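The case against the matching set

8 min read

Every January the same advice comes round. Clear the cupboards, give away the odds and ends, and replace the lot with one tidy dinner service in a colour somebody has decided to call oat. I have followed this advice twice. Both times I ended up with a stack of plates I didn't much like and a faint ache for the ones I'd sent to the charity shop.

So I came to the latest round of it in a poor mood. A shop called Modstead, which sells kitchenware and a good deal of opinion along with it, has been pushing what it calls the quiet shelf: four plates, four bowls, four mugs, all the same. The claim is that you'll wash up more often, eat better and feel calmer. I'd like to know who measured the calm.

What I can say is that the crockery people reach for is seldom quiet. Take the plate with the dark green border and the thin red ring inside it, big red Chinese characters running down the middle and medallions in red and green for company. There's curved blue lettering too, something like "Enjoy the Moment", which I'd normally run a mile from. On a plate this busy I can forgive it. It has a green-rimmed companion in the dish rack, next to an orange mug and a little white bowl painted with yellow and red flowers, and no stylist alive would have put those four together.

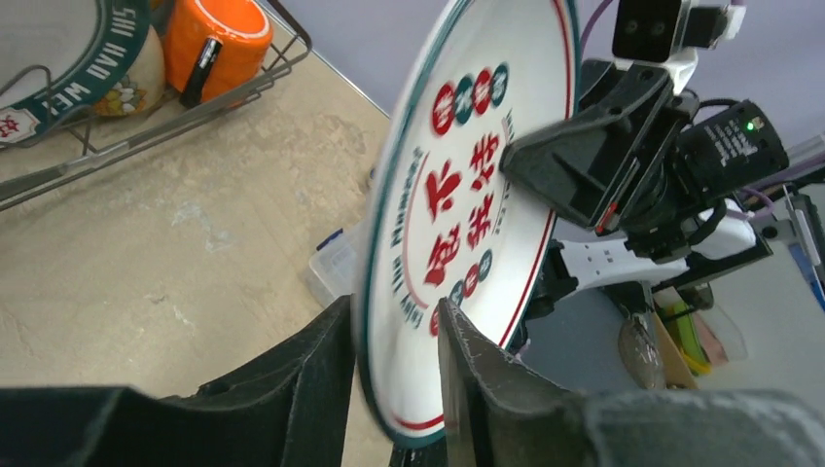
Finbarr Hayes wrote in after my last column on the subject to say that I was being sentimental, that patterned plates make food look like an accident, and that he has eaten off plain white for 27 years without once feeling deprived. He also pointed out, fairly, that a cupboard full of different rims won't stack.

He's right about the stacking. Put a deep-rimmed plate on top of a shallow one and the pile rocks; put a third on top and you've built something you'll be afraid to open the door on. The matching set does solve that. Whether it's worth 200 pounds to solve it is another matter, and I notice that the people who say yes are quite often the people with the plates to sell.

There are cheaper fixes. Sort by size and never mind the pattern. Keep the awkward ones upright in a rack, where they can lean on nothing but the wires and you can pull out the one you want without lifting the others off it. I've kept mine this way since moving to Serndale, where the kitchen came with one cupboard and a shelf too narrow for anything. It looks a bit like a jumble sale. It also means the plates get used in turn, where the ones at the bottom of a pile can go from one Christmas to the next without seeing a potato.

The other thing the tidy-shelf crowd can't abide is plastic. I used to be with them on this. Plastic plates belonged to picnics and to people with toddlers, and when the toddler went to school the plates were supposed to go too. In most houses I know they don't. They sink to the back, and then one evening everything else is dirty and out comes the pale blue one with a little round-headed animal on it, a bear perhaps, so faint against the colour that you have to know it's there. You have your toast off it. The toast is fine.

I'm not going to pretend a plate like that is handsome. It's sky blue, it's matt, and it has the shape of every other plastic plate ever pressed. But it weighs next to nothing, and if it slips out of a soapy hand you'll be annoyed for a second and that will be the end of it. I can't say as much for the stoneware I bought on advice, of which I now own rather less than I paid for.
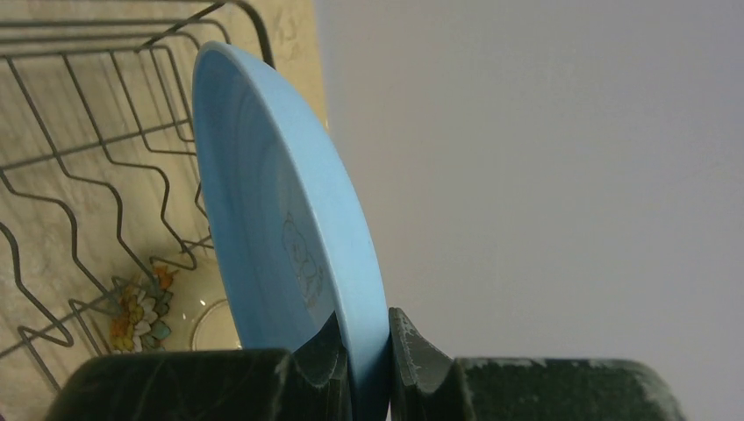 What the baskets are for

Then there is the woven tray. Shops love a woven tray. It goes in the middle of the table in every catalogue I've been sent since the autumn, and it's always holding three lemons. The Jinley catalogue has one on nearly every spread, and by page 18 I had started to take the lemons personally.

My complaint with the tray is that it's sold as a way of being tidy when it mostly gives the mess a border. Put one down on a table and by the evening it has keys in it, a pen, a letter from the council and half a packet of mints. Phelan, a small shop that I otherwise have time for, prints a card with each of theirs suggesting you "curate" the contents weekly. I have never met anyone who curates their keys.

And still I wouldn't be without one. The test I'd set is whether you can clear it in one go. A round tray of a modest size, on a plain wooden table, can be picked up with everything on it and moved to the worktop when it's time to eat, and that's a real use. The big ones fail at once. They need two hands and a clear path, so they stay where they are and you eat round them. Handles help if they're woven in properly, though the glued sort I had came away at the first load of oranges.

Weave matters as well. An open one lets crumbs through on to the table, where they wait for you. A close one keeps them, and has to be turned over and banged on the back step. I prefer the banging.

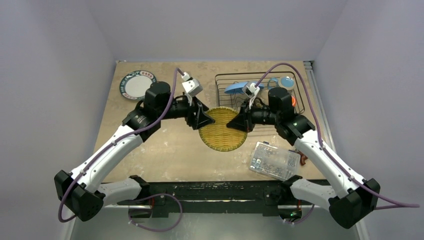
Can a woven tray be washed like a plate? Only with a damp cloth, and then it should be left somewhere airy until it has dried right through, as a soaking tends to warp the base and can leave a smell that stays for weeks.

As for the shelf, I've left mine as it is. Modstead's four-of-everything sounds sensible until a fifth person comes to supper, at which point somebody is eating off the saucepan lid. With a cupboard of oddments you can always find one more plate. It may have writing on it. It may have a bear. I did weaken in the spring and price up a plain white set, and got as far as carrying the box to the till before I remembered how much room it would need, and who would have to be turned out to make it.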